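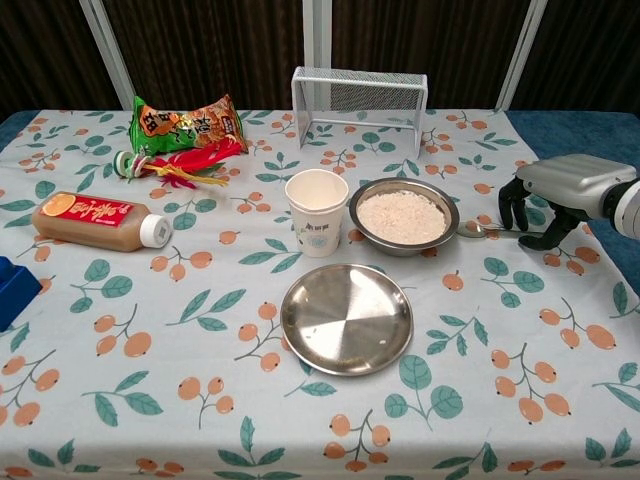

22 February 2020

Right, back at it after a fortnight of doing nothing but swearing at the wrist joint. I'm writing this up at the shop while the kettle's on, so apologies to whoever reads it next (probably Jacinto) for the handwriting in the paper copy.

Main job today was the spoon. I've decided that rice is going to be our test food for the whole of this stage, uncooked, straight out of the bag into the steel bowl, and the steel plate goes in front as the place it has to end up. Jacinto Solís wanted to go for dried peas and I do see his point, they're easier to pick up off the floor, but peas roll and then you're testing peas. Rice sits still and you can weigh it. Done, argued, moved on!

The arm is on the right-hand side of the table now. I know we said left. On the left the cable from the shoulder kept catching on the upright every time it swung past the middle, and I got fed up with unhooking it.

Gripper first. The black fingers are the new print, the ones with the slightly longer tips, and they're much better at reaching down beside a handle that's lying nearly flat on the cloth. The old ones would touch the table before they'd closed on anything. Longer tips do mean more flex though, and with a full spoon I can see the whole thing droop a bit. I've dropped the closing force to 30 per cent because at anything higher the handle twists round and the bowl of the spoon tips over sideways. Could glue a strip of rubber on the inside faces. There was some in the Gumwood drawer, unless it got used on the bench feet.

Ran Vedorari (the new motion script, not the old one, please please use the new one) from a cold start. First go it found the handle, closed, lifted, and promptly let go. Second go the same. I'd left the timeout at the value we used for the foam blocks, so it was giving up on the grip before the fingers had properly settled. Line 761 if you want to look. I've changed it and put a note next to it, and I've also taken out that horrible wait loop underneath it which neither of us could explain.

After that it was a pleasure. Pick up, over the rim, dip, level off, across to the plate, tip. I stood there grinning like a fool. It spills on the way across, more than I'd like, and most of the spill happens at the very start of the sideways move, where it sets off with a jerk. I think that's the acceleration setting on the base and I want to try halving it before touching anything else. One change at a time (I say this every week and then change four things).

Bits and pieces on the table: the paper cup, the juice bottle on its side and the rest are for the clearing-up routine, which I didn't get to. The white mesh rack stays at the back. It's a nasty object for the depth sensing, all holes, and I'd like to know how bad it is before we try putting anything inside. The loquat cloth stays too, I like it, and the plain one made life far too easy for the object finder.

One thing that did bother me. The spoon has to start with its bowl end tucked under the rim of the rice bowl and the handle pointing towards the arm, or the script can't find a decent angle. Turn it the other way and it plans a daft route over the top and stops dead at the elbow limit. That's a proper weakness and I don't want us hiding it by always laying the table nicely. Jacinto, can you have a look at the approach angles? You're better at that than me.

Power supply: the one from Bitside is fine, runs cool, no complaints. The Ledesma one is still cutting out when the shoulder and elbow move together, so I've taped over the switch and put it on the shelf. Don't use it.

Logged 3 clean runs before I packed up, files start at 785 in the shared folder. The ones before that are rubbish but I've kept them because of the wobble on the lift, which I'd like to plot.

Still to do:
Rubber on the finger faces
Halve the base acceleration, run again, weigh what lands on the plate
Spoon the wrong way round
Mesh rack, depth only, no arm
Clearing-up routine, leave till March
Get more rice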